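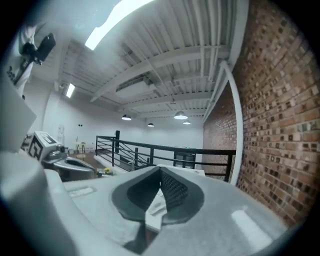

Category: Student Projects > Hand-held grippers > Tracking

Ticket status: open
Opened: March 28, 2025
Project: Plulo (bag handling, two hands)
Firmware: Lutico build 57

Problem: left gripper pose jumps mid-recording. Right one fine. Happens on maybe every other take, never in the first minute. Replay shows the left hand teleporting off to the side and coming back. Demo is useless after that, the training script throws it out.

Need this fixed before we record the rest. Target for the class is 1,000 clean takes and we are nowhere close.

Tried so far:
- restarted both grippers, left first then right. no change
- recalibrated with the Grandier sheet, twice. error looked normal both times
- swapped USB cables. same
- wiped the marker faces w/ a dry cloth. same
- cut exposure in half. Better?? then bad again on take 23
- rolled back to the December build, wouldn't pair at all, went back to 57

Not tried: swapping left and right IDs in the config. Scared of breaking the right one too tbh

Log from the last bad take:
tracker: left lost, 4 frames
tracker: left reaquired, id mismatch
tracker: left pose jump, flagged

Update, same day. Ran the bag task again, both hands working over the white table. Green lights on both grippers so I dont think it's power. Bag is the crumpled see-through kind, the Eskildsen task list says to pick it up with one hand and open with the other. Haven't tried a task without the bag yet, will do that next.

Also the take counter keeps going up on discarded takes. Seperate bug? Can open another ticket if so.

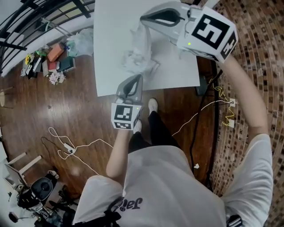 Plulo support: Id mismatch right after a loss usually means two marker faces got read as one cube. Please check that left and right don't share any IDs in the config, then do ten takes with the hands kept well apart and attach the full log. Leave exposure where it is for now. And yes, new ticket for the counter please.

ok checked. One ID is in both lists, must have been pasted over when we set up the second gripper. Fixed it, reprinting that face now. Will run the ten takes after and attach the log here. Keep this open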